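Acoustic Monitoring of Bats Along the Papadakis Ditch: Student Project Report

Yae Ogura and Manju Jaiswal

1. Background

The Papadakis ditch drains the lower pasture at Istach and is bordered on its north side by an overgrown hedgerow of hawthorn and hazel. The south side is open grass, mown twice a year. Earlier student projects at the site covered breeding birds and aquatic invertebrates, but no bat records were available to us. The aim of this project was to compare bat activity on the two sides of the ditch and to test whether activity differed with distance from the road culvert.

2. Site and survey design

Seven recording points were marked along the ditch at intervals of 40 m, numbered from the culvert. At each point one detector was placed on the hedgerow side and one on the grass side, both at head height on a cane. Because only two detectors were available, points were sampled in turn, and each point was visited on three evenings between June and August. Recording began at sunset and ran for two hours. Evenings with rain or strong wind were postponed. 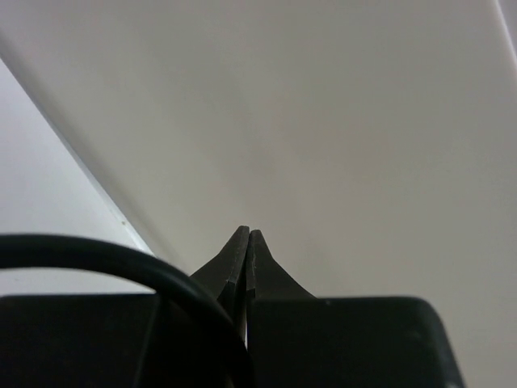
Air temperature was noted at the start and end of each session. Points 3 and 4 were partly flooded in June and the canes were moved upslope by a few paces - this change was kept for the remaining visits so that the position stayed constant.

3. Recording and sorting

Detectors were set to full-spectrum recording at 256 kHz with a trigger threshold left at the default value. Files were sorted first by the Clomix classifier and then checked by hand. A bat pass was defined as two or more calls of one species within a single file. Calls that could not be separated with confidence were entered at genus level only, which applied to nearly all Myotis records.

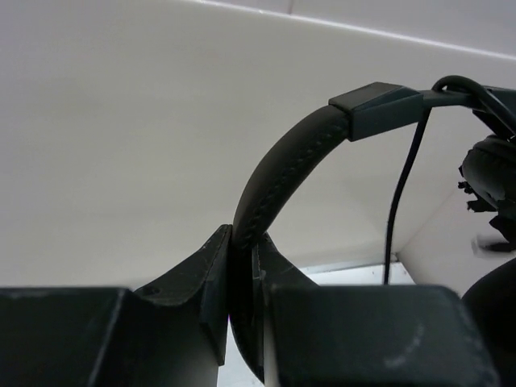 Feeding buzzes were logged separately. The classifier missed a number of these, mainly where the final part of the sequence was faint, and the total given below comes from manual checking alone.

4. Results

Over 900 passes were retained after noise files were removed. Common pipistrelle made up most of them at every point. Activity was higher on the hedgerow side at six points; at point 1, beside the culvert, the two sides were similar. We logged 41 feeding buzzes, most of them from the hedgerow side between points 4 and 6. 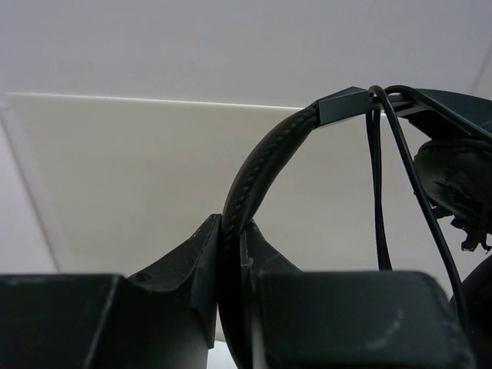 Observer agreement was checked on a subset of files. Each of us labeled the same files independently, using the spectrogram and slowed playback, and the labels were then compared. Playback was done over black over-ear headphones with a padded headband, as laptop speakers lost the weaker calls. Most disagreements concerned social calls and overlapping pipistrelle sequences, and these were settled by listening again together.

5. Limitations

Passes are a measure of activity and cannot be read as numbers of animals. The two sides of the ditch are close enough that a loud call may have triggered both detectors, and paired files with matching times were not removed. A repeat survey should stagger the two sides or use the Prarent directional microphones, which were out on loan during our field season.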